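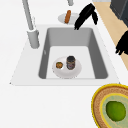 Arm stops short of the plate in the sink, but only in the kitchen cell

Posted by Radymyr Bilyk, 13 April 2019

I look after one simulated kitchen cell: single arm, black two-finger gripper, counter with a sink let into it. The job is to pick things off a plate on the floor of the basin and put them on the counter. I built it from the Hulent template and left the arm settings alone.

Picks from the counter are fine. Picks from inside the sink are hopeless. The gripper comes in over the back right corner, starts down, then stops with the fingers open and the log says "target reached". It plainly hasn't reached anything. Out of 80 runs it got the jar 2 times and the round bit of food never.

The Hulent notes say to raise the grip force. I did that and saw no change, and I can't see how squeezing harder helps when the fingers are closing on air. A colleague says to retrain the whole thing. I'd like a better reason than that before I lose a week. Has anyone set up a cell with a sunken basin and had it work?

Roksolana Symonenko

You're right to ignore the grip force advice. It gets repeated on every thread here and I have yet to see it fix a reach problem.

My guess is your collision shape. What you see drawn and what the arm thinks it is bumping into are two separate things. When a sink is imported, the tool often wraps it in one solid block, so the basin looks hollow and behaves as if it had a lid. Turn on the collision view and look at the sink from the side. If the block is flush with the counter, there's your fault.

To put it right:

Delete the automatic shape on the sink.
Add five thin boxes, four for the walls and one for the floor. Slope the wall boxes if your walls slope, or you'll lose room at the bottom.
Leave the tap its own shape. Don't merge it with the sink, or you'll get another invisible lump where the spout comes over.
Save, reload the cell and drop a loose object into the basin before you run the arm. It should land on the floor box and stay there.

One thing bothers me. If the block were completely solid, your plate ought to be sitting on top of it or getting thrown out, and you'd have no successes at all. So check whether the plate and the things on it are pinned in place. Pinned objects will sit happily inside a solid block and hide the problem for months. The two good runs I can't explain, and I wouldn't trust them until you've replayed them.

As for "target reached", our cell said that too. The message only meant the arm had stopped moving. Look at the distance figure in the full log. Ours said 44 mm short, every time, next to a cheerful green tick.

Sakalauskas

just use the Skirum gripper instead, longer fingers. we swapped in September and no trouble with deep bins

Kikik

Longer fingers won't get through a solid block any better than short ones, so I'd leave the gripper alone for now.

I agree with Roksolana on the five boxes, with one warning. Ours worked for a day, then the arm began catching the back rim on the way out. The wall boxes stood slightly proud of the counter, too little to notice by eye. Lower them until the tops are level. I'd also add a waypoint straight above the middle of the basin, so the gripper goes down and comes up there and doesn't cut across the corner.

And please don't retrain yet. We did 428 extra runs before anyone opened the collision view, and all of them went in the bin.

Radymyr Bilyk

Collision view shows one block, level with the counter. The plate was pinned, and so was everything on it. I've put in the five boxes and the loose object test passes. Haven't run the arm yet, and I'm not calling it fixed until I've seen the distance figure. I still want to know what happened in those two runs.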